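Head of Marketplace Operations
Udside, with regular visits to the Dalten warehouse
Permanent, full time

Udside runs an online marketplace for home textiles. Independent sellers list their stock with us, we take payment, and for those who want it we also store and ship. At the end of January there were 3,897 active sellers on the site. Most are small businesses, and a good number came to us when we bought Tlapale two years ago.

The company is changing shape. The founding managing director has moved to a seat on the board, the finance director is running the business while a successor is found, and the wholesale arm, Tisten, is being sold. The sale does not include the marketplace. The board has decided to keep it and to bring seller support, listings and fulfilment under one head. This is a new post and reports to the managing director.
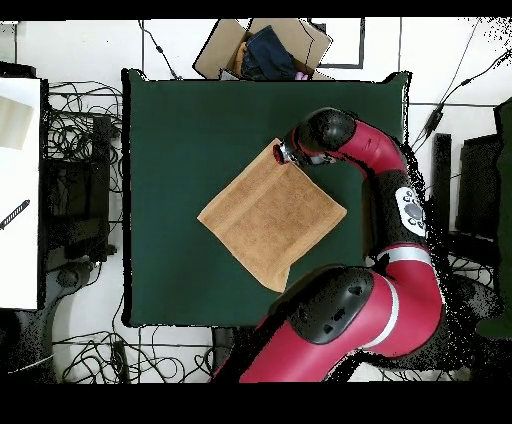 Listings will take up a large part of the first year. We have too many duplicate entries, and sizes and colours are described differently from one seller to the next. A tan towel with a faint woven band may be entered as camel, light brown, sand or biscuit, and a customer who filters by colour will see one of them and miss the rest. Returns marked "not as described" are our largest single cost after postage. You will agree a standard set of terms with sellers and see that it is used.

You will also:

Manage a team of 14, split between Udside and Dalten.
Set the yearly budget for the marketplace and answer for it to the board.
Finish moving the former Tlapale sellers on to our standard contract. Some 90 are still on the old terms, and a few of those will need a proper conversation about fees.
Work with the finance team on separating shared stock and systems from Tisten before the sale completes.
Handle seller disputes that the support team cannot settle.

We are looking for someone who has run an online marketplace, or a large part of one, and has managed people through a sale, merger or reorganisation. You should be able to read a profit and loss account without help and write a clear letter to a seller who is unhappy with you. Knowledge of textiles is useful but we can teach it. A degree is not required.

The post is based at our Udside office. You can work from home two days a week once you have settled in. Expect to be in Dalten at least twice a month, more often in the run-up to Christmas. Travel between the two sites is paid.

Salary depends on experience and will be discussed at first interview. We offer 27 days' holiday plus bank holidays, a workplace pension and a staff discount on marketplace orders. There is a six-month probation period.

To apply, send a CV and a covering letter of no more than two pages through the careers page. Please tell us your notice period and your current salary. Applications close at noon on the last working day of March. First interviews are by video and second interviews are in Udside, where you will be asked to talk through a short set of seller accounts. No agencies, please.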